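About Lallow

Lallow is a furniture rental and resale shop in Wusport, in a building that was put up in 1923 to store pianos. The floors are very strong. The stairs were evidently an afterthought, and we have been apologizing to delivery drivers for them since we got the lease.

What we do is simple enough to fit on a receipt. You need a sofa, a bed, a table or a place to put a lamp. You don't know how long you'll be in town, or you do know and it isn't long. You rent from us by the month, and when you leave we come and get it. If you've grown attached in the meantime, you can buy the piece and we take off what you've already paid, up to 100 percent of the price.

We started out as Skirnov & Filali, a name that sounded like a law firm and got us the phone calls to match. Callers wanted wills. One wanted a divorce and settled for a bookcase. We changed the name in December of our second year and kept the old sign, now in the back office, facing the wall.

Our stock runs from decent to very decent. We don't carry antiques, whatever the building may suggest, and we don't carry anything that needs a special cloth. Most of it is plain and square and gets along with other people's rugs. Side tables are our best renters by a wide margin, ahead of desks, which everyone asks about in the fall and returns in the spring with a ring on them.

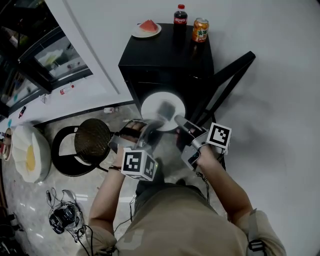 A black side table on a marbled floor.

Between rentals, every piece goes through the workshop on the ground floor. Screws are tightened, legs are leveled, drawers are emptied of takeout menus. Anything we wouldn't put in our own homes goes on the clearance rack by the door, where it sells faster than the good stuff, a fact we try not to dwell on.

We deliver anywhere within 20 miles of Wusport. Beyond that we'll talk about it, but the van has opinions about hills. Assembly is included. Advice on where the sofa should go is also included and may be ignored.

The showroom is at 103 Canal Street, up the stairs mentioned above. Parking is behind the building, next to the bakery, whose customers will tell you it's theirs. Please ring the bell twice, as once sounds exactly like the radiator.

Page last updated 07/07/2025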